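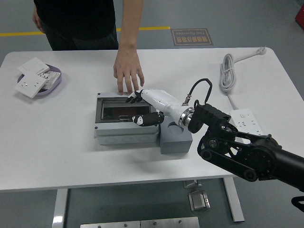
# Did anyone else spot the thing in Pleneo??

**hosta_la_vista** – September 15, 2022

Finally watched Pleneo last night with my two and there's a gag in the harbour bit I can't believe got past anyone. When the snail opens the ledger, the names down the page are all characters from Wirnholm, the miserable black and white one I had to sit through at uni! Same order as the credits and everything. My kids wanted to know why Mum was cackling at a snail.

**tse_tse** – Which names? I've seen it three times (toddler, don't judge) and I only got Etelka Nyitrai.

**hosta_la_vista** – She's at the top, then Krisztina Vörös, then the priest. I paused it. Took almost 20 goes to land on it.

**gumleaf30** – Reckon you're reaching. They're just Hungarian names, and the whole film's set on the Danube. What else would they put in a ledger?

**tse_tse** – Two full names from the same film though, mate? In order?

**gumleaf30** – Fine, the names I'll give you. I still don't think it's a *reference*, more some animator filling a page at 10 at night. Also Wirnholm is overrated and the colour of the harbour is the best thing in Pleneo by miles.

**hosta_la_vista** – How dare you, I've come round to Wirnholm – the ferry scene alone!

**marg212** – My favourite is still the goose's ringtone. We saw it in June at the local and one bloke up the back absolutely lost it, then had to explain it to his grandson in the car park.

**tse_tse** – What's the ringtone?? Now I have to watch it a fourth time.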